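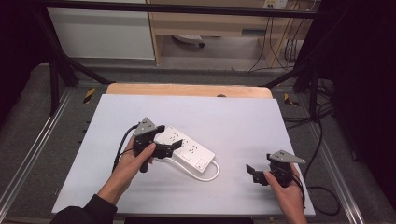
Sorting out the cords, one drawer at a time

5 April 2019

I have been putting this off since December and I finally did it. Every cord, charger, adaptor and mystery plug in our house is now either labelled, given away or in a box for the e-waste drop-off, and I am so pleased with myself that I keep opening the hall cupboard just to look at it.

It started with the printer. We moved it from the back room to the hall (long story, involves a cot) and I needed a power cord with the figure-eight end. I knew we had one. I knew we had several! I went through the kitchen drawer, the other kitchen drawer, the tub under the stairs and a backpack I hadn't opened since uni, and after most of an evening I found one, and it belonged to a radio that we gave to my sister. So the next morning I tipped the whole lot out on the lounge room floor and began.

My friend Sheena Gunn had done hers over the summer and passed on her method, and I'll give it to you more or less as she gave it to me, with the bits I changed.

First, bring everything into one room. Everything means the stuff that's plugged in too, if you can stand it. I couldn't quite stand it, so the fridge and the modem stayed where they were, but I did unplug the TV corner and the desk, and I'm glad I did. There was a charger behind the desk for a phone I dropped in a river.

Then sort by the end that goes into the device. I'd always sorted by what I thought the thing was for, so I had a "camera" bag and a "computer" bag, and half of what was in them had drifted. Sorting by the end is so much quicker. You get a heap of micro USB, a heap of the round barrel plugs, a heap of figure-eights, a heap of the three-pin cloverleaf ones, and then a sad little heap of things you don't recognise. I had 17 micro USB cables. We own two things that use them. I kept four and felt generous.

The barrel plugs are the tricky ones. They look the same and they are not the same! Some are a hair wider, and the voltage can be anything. Please read the little print on the brick before you try one in anything you like. Mine are now labelled on the brick with the device name and the volts, in paint pen, and I stuck a bit of matching tape on the device itself. The baby monitor and the desk lamp have nearly identical plugs, one is 5 volts and one is 12, and they'd been living in the same drawer for two years. I went a bit cold when I worked that out.

On to labels. I tried three kinds. The printed tape from my old Otix label maker looks beautiful but peels off anything thinner than a pencil. Masking tape flags folded over the cord are ugly and work perfectly well until they get warm behind the telly, and then they go gummy. What I've settled on is bread tags, as Sheena suggested, written on with a laundry marker and clipped on near the plug end. They're free, they come in colours, and you can read them lying on your stomach with a torch, which is how I seem to do most of my reading back there. White for the TV, blue for the desk, yellow for anything that leaves the house.

While everything was out I checked the power boards, and I'd say do this even if you do nothing else. Ours had been bought one at a time over a decade and I couldn't have told you how old any of them were. I looked for cracks in the casing, brown marks near the sockets, plugs that fell out under their own weight and cords that had been squashed under furniture. Two went straight into the e-waste box. One had a dent in its cord exactly the width of a bookcase foot. I also found a board plugged into another board behind the couch, which I'd have sworn I would never do, and there it was, with a heater on the end of it. The heater now has its own wall socket and we moved the armchair to suit. It's a nicer spot for the chair anyway, you get the sun on your feet in the afternoon.

If a board says it has surge protection, be aware that it wears out. Some have a little light for it, so go and see if yours is still lit. I'd assumed that light was just telling me the power was on. Nope.

Storage was the part I was looking forward to. I'd seen those lovely zip cases from Nostness and nearly ordered a set, then I looked at the price and went and found some shoeboxes. Each cord gets coiled loosely (over, then under, the way sound people do it, there are videos and it's very satisfying once your hands get it) and fastened with a hook-and-loop strip cut from a roll. Don't wrap them tightly around the brick. I did that for years and you can see exactly where it happened, the outer layer splits right at the neck. The coils stand on their edge in the box like records, so you can flick through them.

We've ended up with four boxes: charging, TV and sound, computer, and extension cords. There's a fifth, smaller one marked "don't know", and the rule is that anything still in there next December goes. My husband asked whether he could visit it.

A few things I'd do differently:

Take a photo of the back of the TV before you pull it apart. I didn't, and we had picture and no sound for a day and a half.

Have the e-waste box ready before you begin. Mine was a shopping bag and it split on the front step.

Don't give away the old camera cable until you've got the pictures off the old camera. I caught this one with the bag already in the car! There were 1561 photos on that card, including most of our trip to the lakes and a very long series of my nephew eating a mango. I've been sitting up late going through them and I haven't even reached the end yet.

The e-waste people at the Tillman depot took everything without fuss, cables and bricks and both the boards. I asked what happens to it and got a great chat about copper from a bloke who'd clearly been hoping somebody would ask. They don't take loose batteries in the same bin, so tape the ends and put them in a separate tub. I had 29 of those, mostly from the kitchen drawer, mostly flat.

And the kitchen drawer, oh, the kitchen drawer. It has tea towels in it now. It opens all the way. I've been showing people.

Next on the list is the garden hose fittings, where I suspect I have the same problem but wetter. If you've got a good system for those, please leave it in the comments, particularly if it deals with the click-on bits that come in two sizes that are almost but not quite the same. And if anyone knows what takes a square plug with five pins and a notch on one side, it's the first thing in the "don't know" box and it's driving me up the wall.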